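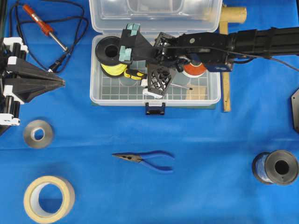 ## 7. Arm stops over the box and won't move (fault 336)

Applies to the two-arm Soldale bench cell, right arm. Left arm can throw 336 too but the fix is different, see section 8.

Usual story: you're running the tidy-up job, right arm goes in over the open storage box to pick a spool, fingers stop short of closing or half closed. Pendant shows 336 (grip force out of range). Arm holds position. It is still powered. Treat it as live.

**CAUTION: do not reach under the wrist. A held arm can drop or jump when the fault clears. Stop button first, every time.**

**CAUTION: the soldering iron gets unplugged at the wall before you clear anything. In October the left arm snagged an iron cord during a reset and dragged the iron across the cloth. No injury. Scorched cloth, one very long meeting.**

### 7.1 Make it safe

1. Press the red stop on your side of the bench. Either one works.
2. Wait for the pendant to read HELD. If it reads 565 instead, stop here and go to section 9.
3. Unplug the iron. At the wall, not just the stand switch.
4. Look at where the fingers are before touching anything. Write it down. Hakim will ask.

### 7.2 Free the gripper

1. Pendant in MANUAL, speed on lowest.
2. Open the fingers all the way. Don't pull the spool out from between the pads by hand.
3. Jog straight up, Z only, until the wrist and the bracket under it clear the box walls. No sideways moves while anything is below the rim.
4. Jog back toward the arm's own side of the bench. Watch the cable on the forearm, it should have slack the whole way.
5. Stop button again. Now hands are ok.

Note: if the fingers won't open, do NOT cycle power. That loses the position and you'll be re-homing with the gripper still in the box. Call Saragih support and quote form 2297.

### 7.3 Check the pads

Most 336s are pads. Green ones, two on each finger.

- Wipe with a dry cloth. Flux and tape glue both make them slip.
- Press each one with a thumb. Any that shifts gets replaced, along with its partner on the other finger.
- Replacement pads are Turetti, soft grade. The hard ones fit but will fault again within the hour
- Reset the pad counter after a swap. Limit is 600 grips.

### 7.4 Check the work area

Second most common cause is stuff in the way. The arm plans around the box and the spools, it does not plan around whatever else got left in the tray.

- Take loose tools out of the box. A screwdriver next to a spool is enough to stop a finger early.
- Lid fully back, not resting half way.
- Tape rolls flat. One standing on edge can roll into the left gripper's path.
- Cords away from both arms and off the box.
- Pull the cloth smooth. A fold thows off the height reading, a flat crease is fine.

### 7.5 Restart

1. Everybody's hands off the bench. Say it out loud.
2. Release the stop, clear 336 on the pendant.
3. Home right arm, then left. Never both togther.
4. Run one pick at low speed, finger on the stop.
5. Good pick: back to normal speed. Second 336 on the same spool: tag the cell out, log it, email Hakim Kusuma and the Skenuritz desk.

Iron stays unplugged until the log entry is signed.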